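The night ferry to Prudby left at last, and I was on it!

I had 13 coins in my boot and my grandmother's soup recipe folded in my hat. Everyone on the island of Grurnent knows that soup. It takes seven herbs and a whole afternoon, and it smells so good that the gulls go quiet – I swear they do. She had cooked it for the lighthouse crew for most of her life, and now the harbor kitchen at Prudby wanted it for the April fair, and they wanted me to make it.

The sea was wild and wonderful. We rolled past the Kaimal rocks with every lamp burning, and a sailor taught me a song with 210 verses (we got through maybe nine). By dawn I could see the red roofs and the smoke going straight up, and I ran to the rail like a little kid.

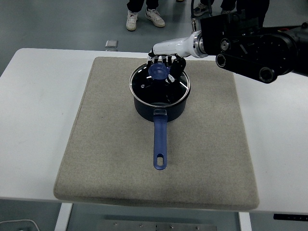

*A small blue pot with its lid on.*

The kitchen was bigger than our church. I chopped, I stirred, I burned my thumb, I sang the ferry song to the onions. At noon they opened the doors and in came the crowd, some 400 hungry people stamping the rain off their shoes.

The first to taste it was an old woman in a yellow coat. She put her spoon down and looked at me for a long while.

"Grurnent," she said. "I haven't been home since I was a girl."

I filled her bowl again, right up to the brim.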